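Jamden Modular Partition Panels

The Jamden range is a demountable partition system for offices, workshops and site buildings. Panels are supplied in heights up to 3000 mm and fix into a steel floor track, with a matching head track screwed to the ceiling or to a timber batten.

Each panel has a steel skin on both faces and a mineral wool core. Standard thickness is 100 mm. A 200 mm version is made to order where pipes or ducting must pass inside the wall. Joints are tongue and groove and need no cover strip.

Door sets are delivered with the leaf already hung. State the opening side when ordering, as hinges cannot be swapped on site.
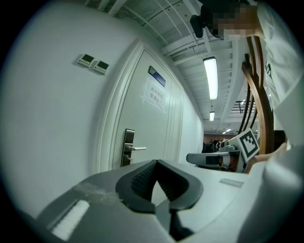
Wall controllers mounted beside a closed door

Switches, controllers and sign plates are not included. Surface-mounted items up to 27 kg can be fixed straight to the skin with Flistix anchors. Heavier items need a backing plate, which must be marked on the drawing before manufacture. Cable routes are cut at the factory on request.

Colours: pale grey, off-white, or any shade from the Dimomside card at extra cost.

Lead time is confirmed with the quotation. Orders placed before the April shutdown are made first.

Drawings and load tables: Siu-fong Fung, technical desk
Trade accounts: Tsung-han Ng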